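Interior Finishes > Walls and Ceilings
Thread: Touch-up flashing on flat paint, same can, same roller

mottle_grey wrote:
Home office in Ziltcombe, north wall, drywall over wood studs. Original coating is Umum flat in a pale gray, two coats over Erneck drywall sealer, sprayed and back-rolled by the builder. I have the leftover can, stored indoors with the lid tight. I stirred it, strained it, and touched up a few places with a mini roller. The color match is good from straight on. From the doorway every patch shows as a slightly different sheen. Room was at 55 percent humidity. The desk goes back against this wall, so most of it sits at eye level when seated.
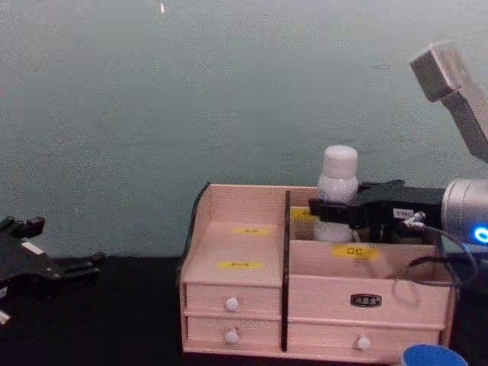 Desk organizer, with the wall behind it.

Questions: is flashing on dead flat normal with the original can, and is there any method short of repainting corner to corner?

latex_ledger wrote:
Normal. The builder's coat was sprayed and yours was rolled. Back-rolling gets you partway to the same texture, but the film build is still different. Paint in a can also changes. The solids settle, and stirring by hand rarely brings all of it back. Have the store put it on the shaker.

Thin it slightly with water, use the smallest applicator that covers the spot, and feather outward with what is left on the nap.

plumbline55 wrote:
I disagree on thinning. Thinned flat over cured flat dries with less build at the edge, and the old film drinks it unevenly. I get better results at full strength, dabbed on with the tip of a brush and never rolled. Keep the paint inside the damage. Most flashing comes from covering three times the area that needed it.

latex_ledger wrote:
Dabbing is fine for a nail hole. It leaves a stipple on anything wider than a coin, and raking light picks up stipple immediately.

mottle_grey wrote:
The light is the problem here. The window is to one side and washes out part of the wall completely, while the rest stays in shade. Anything with texture reads as a different color depending on which half it lands in.
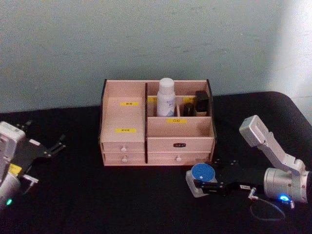

I had the store shake the can this morning and did a test area low down, thinned on one side and full strength on the other. Dried with the window shut. The thinned side has the softer edge but it is a shade darker. The full-strength side matches better in color and has a visible border. I sanded that border with 100 grit and made it worse.

plumbline55 wrote:
100 is far too coarse for this. It cuts through the flatting agent at the surface and leaves scratches that hold paint. Go much finer, light pressure, on a flat block. Wipe with a barely damp cloth and let it dry before you judge the color.

medina_trim wrote:
I maintain rental units on Medina and stopped touching up flat years ago. We paint inside corner to inside corner, one coat, same product. It takes less time than chasing patches. On a short wall the cutting-in takes me 20 minutes and the rolling goes faster than that.

Also, before anyone paints, what are the marks? Dirt, burnishing and bare damage need different treatment. People paint over burnish marks that would have been fine left alone.

mottle_grey wrote:
Some of each, I think. The patches I touched up were mostly anchor holes, filled with lightweight compound and spot-primed with the Erneck. The primed ones flash less than the one I skipped.
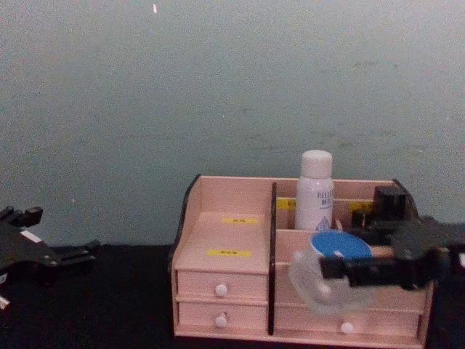

So that answers one thing for me. I will prime every filled spot regardless of size. What I do not know is how far past the filler the primer should run. The Erneck label only says "repair area."

latex_ledger wrote:
Just past the filler, so the edge of the compound is sealed. Further than that and you have a second halo under the first.

plumbline55 wrote:
Agree with that one.

mottle_grey wrote:

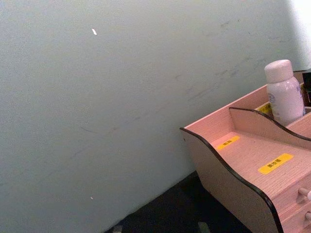 Going by medina_trim's categories, I sorted the marks before doing anything else. Flat paint has very little binder at the surface, so rubbing can either polish it or leave something behind, and the two look similar until you change your viewing angle. The gray smudges through the middle and toward the upper right are streaky and faint, so I would call those transfer or burnish and try cleaning first. The little white speck in the upper left is a different matter – it stands out sharply against the paint, and I would treat it as a chip: prime the spot, then color with a brush tip. There is a smaller pale one down near the base of the wall that I may leave.

medina_trim wrote:
Clean with plain water and a drop of dish soap, soft sponge, from the bottom up so runs do not streak dry paint. No melamine sponge. It is an abrasive and will polish flat faster than anything you lean on it.

latex_ledger wrote:
Test the sponge behind where the desk goes. If the marks do not lift, they are burnished and the only real fix is recoating. At that point I would side with medina_trim and do the whole wall, in matte this time. One step up in sheen washes far better, and under side light you will not see much difference.

plumbline55 wrote:
You will see a difference next to the other three walls. If it stays flat, keep it flat. If you change sheen, change the room.

mottle_grey wrote:
Staying with flat. I will clean first, prime the chip, and if the test area still shows at 3 in the afternoon, which is the worst light in here, the wall gets a full coat. Can anyone say whether current Umum flat is the same base as the older cans? The label on mine has a different product code from the ones on the shelf.

medina_trim wrote:
Different code usually means a different base. Box the old can with the new one and roll the full wall from the mix. Do not use the new stuff for spots.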